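Red marble pattern is back on the racks at Rornton
14/01/2026
By Si-eun Bae

If you grew up anywhere near Werniddale, there's a fair chance you ate your cereal on a Carrasco table. I did! My grandmother had one, my best friend's parents had one, and the old bakery by the bus station had a whole row of them until it closed. So when I heard that Rornton, the tabletop shop on the Ostitville road, was bringing the Carrasco pattern back this winter, I got in the car before I'd finished my coffee.

For anyone who came to town later, Carrasco is the dark one. It's a marble pattern in a deep reddish brown, with white and grey veins wandering all over it in no order I could ever work out as a kid (and I tried, mostly when I was supposed to be finishing my peas). Rornton sold it for years, then dropped it when everybody decided that kitchens had to be white. White walls, white counters, white table, white everything. I went along with it too, and I've been wiping up every last crumb and coffee ring ever since.

The shop put the first of the new tops on sale last week, and they've been going out the door at a pretty good clip. The smallest size, which suits a little breakfast table for two, is $70. The big dining size costs a good deal more and has to be ordered, and the wait was into February when I asked.

Kyu-ri Geum runs the showroom and picked the pattern out of the old sample books herself. She told me she'd been hearing about it from customers for as long as she's worked there.

"People would come in with a chip of it in a sandwich bag," she said. "They'd want to know if we had any left in the back, and I'd have to say no, and they'd look at me like I'd thrown it out personally."

Last spring she put a card by the register asking which retired pattern people would like to see again. By the time she took it down, 838 customers had written something on it or on the extra sheets stapled behind it, and Carrasco won easily. Second place went to a speckled green that I had completely forgotten and would be happy to forget again, sorry to its fans. 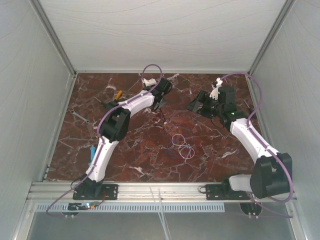
What I'd always liked about it is how unevenly the pale parts fall. You get brighter streaks in a few spots and then quieter patches where the brown mostly has things its own way. Geum says that's the part they argued over the longest. An early version had the veins spread out more evenly, and to her eye it looked like wrapping paper, so back it went. They tried again, and again after that, and she finally signed off on one in the fall after leaving it propped in the showroom for a week to see who stopped.

"My rule was that if somebody put a hand on it without being asked, it was ready," she said.

It's a strong color, I'll say that. I took a sample home over the weekend and moved it around the house, and it made my yellow kitchen look kind of tired. In the back room, where the walls are a light grey, it was wonderful, warm and a bit grand, and my daughter sat down next to it with her homework without a single reminder. Geum gets asked about walls a lot and sends people toward pale, plain colors, and toward a lamp that doesn't sit right over the middle of the table. She also lends out samples for two nights with a small deposit, so you can try it with your own chairs before you spend anything.

Now, the question I got from three different neighbors when I mentioned I was writing this: does it show dust? A little, yes. Dark tables do. Toast crumbs disappear into the veins pretty nicely (this may be the real reason my grandmother loved it), but fine dust in morning sun will show up on the brown parts. I ran a damp cloth over the sample and then a dry one and it looked good again. Geum uses dish soap and water on the showroom pieces and asks people to stay away from anything gritty.

There's room to look at everything properly, too. The showroom moved into its current building the winter before last, and with 3,262 square feet to play with they can leave the tables standing apart instead of stacking them against each other like they did in the old place. I wandered around for most of an hour. A couple from Ostitville was there trying to settle between Carrasco and a sandy beige, and they'd brought a dinner plate and a placemat from home to lay on each one. I thought that was a great idea and wish I'd done it. They were still at it when I left, with the placemat now on its third table.

A few practical things. Tops are sold without legs, but the shop will fit one to a base you already own if you bring in the measurements, or the base itself if it'll go in your car. Returns are open for a month on the standard sizes and not at all on anything cut to order. Delivery in Werniddale is free through the end of January. Outside town it depends how far out you are, so call first.

The showroom is open every day except Sunday, and parking is around the side. Geum says another delivery of the small size is due before the month is out, and she'll hold one for you if you leave a name and number. Mine's already on the list, and my white table is going down to the basement for jigsaw puzzles.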